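Sat 22 August

Up at seven, earlier than I wanted. It was already warm and I had decided last night that today was for laundry and the spare room, in that order. Coffee, toast, the end of the apricot jam. I have to remember to put jam on the list.

The washing had been building up since we got back from Undley. I sorted it on the bedroom floor into whites, darks and the things I'm never sure about. The reds go in with the things I'm never sure about. In April I ruined two pillowcases and a good dish towel with a new red T-shirt and I'm still using the pink pillowcases, so I'm careful now. Old reds I trust a bit more, but I still run them on cold.

First load was the sheets. I set the machine to the long cycle and went to look at the spare room, then came back out of the spare room and read the paper for 40 minutes instead. Humaira called while I was reading. She wanted to know if I still had her big casserole dish. I do. She says there's no hurry, but she asked twice, so I'll take it over on my way to the library next week. She's thinking of leaving Elteck if they move the office out to Sodonport. It would put her on the bus for more than an hour each way. I said she should ask if she could work from home part of the week. She said she already had and was waiting to hear.

Hung the sheets out on the line. There was enough wind that I used extra pegs. The line sags in the middle now and the double sheet nearly touched the grass, so I propped it with the broom - it worked well enough.

Second load was T-shirts and the sports things. I don't play anything anymore, but I still wear the old jerseys around the house in summer because they're cool and they dry fast. The shorts had grass stains on the seat from sitting in the park. I rubbed them with bar soap before they went in, and I'll see when they're dry whether that was worth doing.

Ate lunch standing up. Cheese sandwich and a tomato from the plant on the back step. The tomatoes are small this year but they taste right.

After lunch I got to the spare room properly. I moved the boxes away from the wall, vacuumed behind them and found a sock, a dead moth and the tape measure I bought a replacement for in spring. So now I own two. One box was all instruction booklets for things we no longer have. I put those straight in the recycling without reading them, apart from the one for the sewing machine, which I kept in case the machine turns up.

The round basket came out of that room too. It used to have blankets in it and for a long time it had nothing in it, and I had more or less decided to give it away. I kept it. It's the right size for one load, and it's easier on my back than the tall hamper, where I have to bend right over the side to get at the last few things. 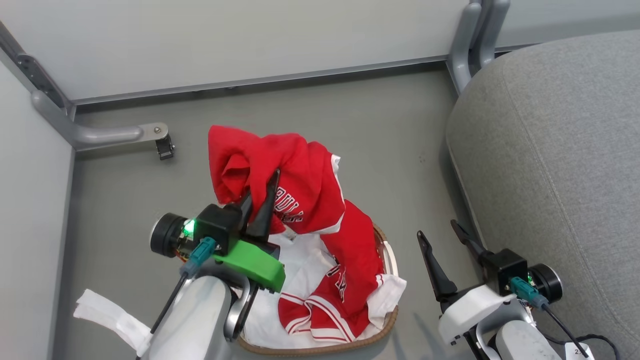 Bulls jersey in the woven basket, on top of the whites.

The jersey is one of the ones I would save in a fire, which is silly for a piece of sportswear. I got it secondhand from a stall when I was a student and paid 20 for it, which was a lot for me then. It was too big when I bought it and it fits now. I don't put it in the dryer and I don't iron it. I fold it with the letters on the inside so they don't rub against anything in the drawer.

Saqib Bugti came by at three to borrow the ladder. He's painting his hallway this weekend and has picked a color that looked green to me on the card and gray to him. He stayed for tea and told me what the paint had cost, 120 with the rollers and the tape, and he thinks he'll need another can before he's done. I showed him the spare room. He said it looked bigger. He also said I should get a shelf up along the long wall and stop keeping everything in boxes on the floor, and he's right, but I don't want to buy a shelf this month.

He took the ladder and forgot his sunglasses. They're on the hall table.

Brought the sheets in around five. They smelled good. The corner of the double had a brown mark on it where it had been against the broom handle, so that one goes back in tomorrow. I made up the bed with the blue set. I folded what could be folded and did the socks in front of the television. There were three odd ones, plus the one from behind the boxes, and that one matched one of the three. I was more pleased about this than I should have been.

The shorts are still stained. Less than before. I'll try them once more and then they can be gardening shorts.

Dinner was rice and lentils from the freezer with fried onions on top. I called Mrs. Awan next door about the bins, because the collection has changed and she doesn't get the emails. It's Tuesday now, recycling one week and everything else the next. She's going to write it on her calendar. She gave me a bag of plums over the fence afterward, far more than I can eat. I'll stew half and take some to Humaira with the dish.

The spare room isn't finished. There are still the boxes by the window, and I haven't opened the one with the photographs in it because I know I'd sit down and lose the evening. But the floor is clean and I can get to the closet without climbing over anything.

To do: jam, bar soap, new clothesline or at least a proper prop for it. Casserole dish. Text Saqib about the sunglasses. Wash the double sheet again.

Bed at ten with the window open.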